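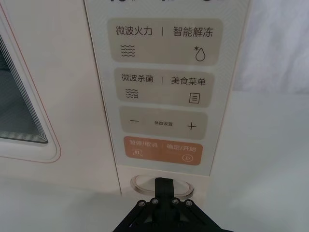 Week six of robotics capstone and our whole personality is now one oval button

OK I promised people a thread on what our team has been doing all spring, so settle in. I have a smoothie and a free Sunday and I'm avoiding a problem set.

Quick background. Our capstone class splits into teams of four and every team gets one household appliance. The coffee maker team is smug. The rice cooker team is also smug. We drew the microwave.

The assignment sounds so easy when you read it out loud. Arm opens the door, puts a bowl in, shuts the door, sets a time, hits start. A kindergartner can do this! I said that in the first meeting and Lizelle wrote it on the whiteboard with my name under it. It's still there.

Team intro: Lizelle Le Roux does the controller code. Njoroge Ogola built the fingers and will fight you about the fingers. Boyang Li handles training and basically lives next to the GPU machine. I do the demonstrations, meaning I drive the arm by hand over and over so the model has something to learn from.

Our arm is named Pultari. Long story, it was a typo in a group chat and it stuck. The repo is called pultari, the shared calendar is called pultari, Boyang's laptop background is just the word pultari.

So, the button. Our microwave doesn't have a handle. You push a big oval button under the control panel and that's your way in. For a human it's nothing, you jab it with a knuckle while you're looking at your phone.

For an arm, you have to come in straight, land near the middle, push far enough, then get out of the way. Come in a little low and you're shoving on the front of the microwave. Push at an angle and the finger skates across the face of the button and I make a noise the whole lab knows by now.

We tried it with the fingers open first. Do not recommend. Now we close them and treat the pair like one blunt poker, and it's so much better. Njoroge had been telling us to do this since week two and he has been very gracious about it (he has not).

Somebody asked me last time why we don't just hard code it. We could! Bolt everything down, save one position, done. But the rules say the appliance gets moved between tries at the final demo. Sulastri Goh, our TA, slides it a bit and turns it a bit and smiles at you while she does it.

So the policy has to look at the wrist camera and figure out where the button is each time. And the button is the same pale color as everything around it. Smooth pale oval on a smooth pale panel. Thanks, appliance designers of the world.

What you do get for landmarks is the orange pad right above it, the one with pause/cancel on one half and confirm/start on the other. Boyang is pretty sure the model keys off that. I asked how sure and he said "emotionally, very."

We did a quick test where I held a sticky note over the orange pad and Pultari went wandering off to the right like it had heard somebody call its name. So yeah, I'm on team orange pad too.

Numbers, for the people who like numbers. I've recorded 169 demos of just the button push. We threw out 18 of them, mostly because I twitched, and one because I sneezed with my hand on the controller. That one went FAST.

People think driving the arm must be fun and for the first hour it is! Then your shoulder starts to hurt in a place you didn't know was shoulder. I put a pillow on the chair. Then Lizelle stole the pillow. Now there are two pillows.

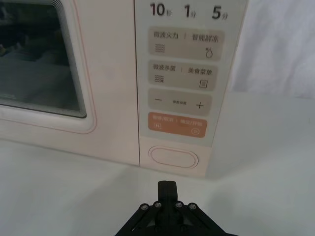 Most of my demos start a little way back from the button, with the fingers shut and pointed at the bottom of the panel. I used to start every single one from the same spot because it felt neat and tidy. Bad plan. The model learned that one spot beautifully and panicked everywhere else.

So now I start high, start low, start off to the left, start way too close. I have a list taped to the desk and I cross them off. Sulastri calls it my chore chart.

Another thing I wish I'd known in January – going slow is not the same as being careful. My early demos crept up to the button like it was a sleeping cat. The policy learned to creep too, and then it would creep and stop. And just hover there. Forever. Njoroge went and got a sandwich during one of them.

Boyang's fix was to tell me to move like I meant it. One smooth approach, push, hold for a beat, back off. I redid a whole afternoon of demos that way and the hovering mostly went away.

Now the labels. Everything on the panel is in Chinese, and out of the four of us only Boyang reads it, so for the first two weeks Lizelle and I just called things "wavy one" and "raindrop one." Wavy one is microwave power. Raindrop one is smart defrost. There is also one for microwave STERILIZATION and I think about it a lot.

I now know how to say pause, cancel, confirm and start in Mandarin and nothing else. Boyang's review of my accent was "the microwave would understand you."

The minus and plus pad is going to be our next headache. Two little targets, same pad, one at each end, with tiny print in between. If we're off by a finger width on the big oval we still hit the big oval. Off by a finger width there and who knows what you're setting.

And the shared pads too. Pause/cancel and confirm/start sit side by side on the same orange strip with a thin line between them. A policy that kinda sorta aims for orange has a real chance of canceling its own lunch.

Lizelle wants to train button by button and then stitch them together. Boyang wants one model that does the entire thing start to finish. They've been having this argument since before spring break and I've started bringing snacks to it.

I lean Lizelle, mostly because when something breaks I'd like to know which piece broke. But Boyang's version did a very smooth door approach last week and I'm a shallow person, I liked how it looked.

OK, lighting. Whoever told me lighting doesn't matter, I would like a word. The front of this thing is glossy. Move a lamp and you get a bright patch right where the button rim is. We lost two whole evenings to what we thought was a code bug and it was a desk lamp. Lizelle had rewritten a function! A whole function!

The other thing that took forever was how hard to push. Too gentle and nothing. Too hard and the entire microwave scoots backward, and then the arm is pushing on a microwave that isn't where it thinks it is. Lizelle put in a limit so it backs off once it feels enough resistance, and we tuned that by hand for days.

We had a check-in with Professor Jianhua Xiong on Thursday night and I was so nervous I wore real pants. We ran the button push in front of him over and over, with him moving the microwave himself. He's not gentle about it. He turned it way more than Sulastri does.

We passed the checkpoint with 84 out of 92 tries!!! I screamed a little. Njoroge pretended he didn't and he absolutely did.

The eight misses, because the professor made us go through every one: mostly the big turns, where the finger landed on the rim and slid. A couple where it pushed fine and then forgot to back away. It just stayed there, leaning on the button. Relatable.

His only note was "more demos at the bad angles," so guess who is back in the two-pillow chair tomorrow.

Few answers to stuff from the replies on my last thread, since it got a bunch of them:

Yes, we're allowed to change the fingers between now and the final. Njoroge is printing a rounder tip. He has seven versions on his desk lined up like chess pieces and he doesn't want you to touch them.

No, we haven't cooked anything. Not one thing. We're not allowed food in that room (the snacks are in the hallway, Sulastri, if you're reading this).

Yes, first years can join the club version of this. It's less homework and more yelling. Meetings are in the evening and you don't need to know how to code, I sure didn't. Bring a hoodie, the lab is freezing.

And to the person who asked if a robot that works a microwave is a good use of tuition – my mom also asked that. I sent her the video from Thursday and she replied with one thumbs up and then a question about my laundry.

Final demo is in May. Between now and then it's the door, the bowl, the plus and minus thing, and the orange strip of doom. I'll post when we get the bowl in without bonking the door, which so far is zero times.

Going to do my problem set now. Or print stickers that say PULTARI. One of those.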